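Gernier Beverage Station: Set-Up Guide
Section 4. Cups and Cup Stacks 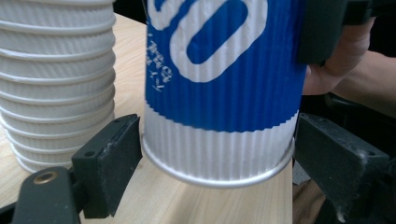 Ribbed paper cups are supplied nested in sleeves. Complete Section 3 (leveling the table) before opening a sleeve.

4.1 Unpacking

1. Wipe the tabletop with a dry cloth. Do not set cups on a damp surface.
2. Cut the sleeve at the sealed end. Keep the blade clear of the rims.
3. Slide the stack out in one piece and stand it on the left side of the work area.
4. Remove the outermost cup at each end of the stack and discard it.
5. Fold the empty sleeve and keep the lot label until the stack is used up.

Note: Do not combine stacks from different lots. Small differences in wall thickness cause cups to bind.

4.2 Separating cups

1. Hold the stack steady with one hand.
2. Grip the end cup low on the ribbed wall and turn it slightly.
3. Pull straight along the line of the stack. Do not rock the cup from side to side.
4. Check that a single cup has come free. If two are stuck together, set both aside.
5. Stand the cup upright in the center of the table, clear of the stack.

CAUTION: Do not squeeze the wall to free a stuck cup. A crushed rib weakens the cup and may let the seam open when hot liquid is added.

4.3 Inspection

Reject any cup with:
- a flattened or split rim
- a gap in the side seam
- a base that does not sit flat
- loose fiber or dust inside

Printed and plain cups are inspected the same way. Print faults on the outer wall are not cause for rejection unless the coating is broken.

4.4 Filling

The fill limit for the standard cup is 236 ml. Leave 11 mm clear below the rim if a lid will be fitted. Place the cup on the table before pouring.

4.5 Storage

Store unopened sleeves on their side, no more than 2 layers deep. One Tenidus carton holds 400 cups. Reseal part-used sleeves at the end of each shift.

Section revised March 21, 2017. Checked by Inês Garcia.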